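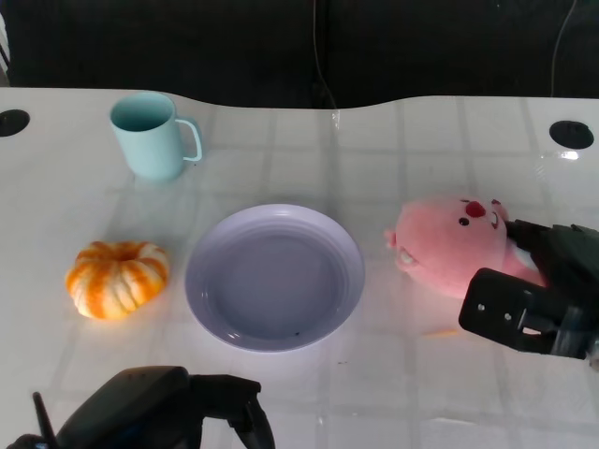 **Kojo Wumbei** · January, 7.40 in the morning

Morning, all. A few of you asked how I'm getting on with clearing out the crockery and bits and bobs, so I've put the kettle on and I'm going to tell you at far greater length than you wanted. Thread!

---

The rule I've set myself is a small one. I put a handful of things out on a white table, and I look at them properly before deciding if they stay. In the cupboard everything is just "stuff". Out on the white you remember what you liked about it.

---

First up, the mint mug. I do love a matt finish (it feels like a pebble in your hand) and the squared-off handle is comfier than you'd think. It came from Wosto, the little shop by the station, back when they still wrapped everything in brown paper. It holds 340 ml, a proper cup of tea and none of your thimbles. Staying.

---

Then the lavender plate. I went back and forth on this one for ages. It's the last of a set of 6 from Aryee, and the other five went one by one over the years, mostly into the sink at speed. But it has those lovely ridges running round inside the rim, and toast looks very grand on it, so I can't part with it.

--- 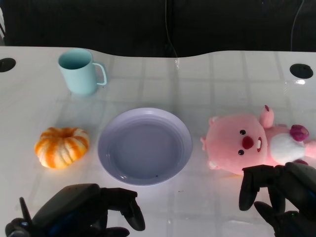 *Mug, pumpkin, plate and the pink one, all out on the white.*

---

The little striped pumpkin is left over from the autumn windowsill and I know, I know, it's January. The orange and cream cheers me up every time I walk past, though, and I'd rather have it out than pack it in a box and forget which box. My sister thinks I should move on. She is welcome to her opinion and to a slice of cake when she visits.

---

And the pink plush with the buck teeth! My niece named him Vetar when she was four and nobody has ever got a reason out of her. He's got a dark red nose and a smile you can't be cross with. He was meant to go in the charity bag and got as far as the hall, twice.

---

So the tally so far is everything staying, and I do see that this isn't how clearing out is supposed to work. The saucepans are next and I'm much less soft about saucepans. If anyone wants a perfectly good Trolis colander with one wobbly foot, send me a message and I'll bring it round.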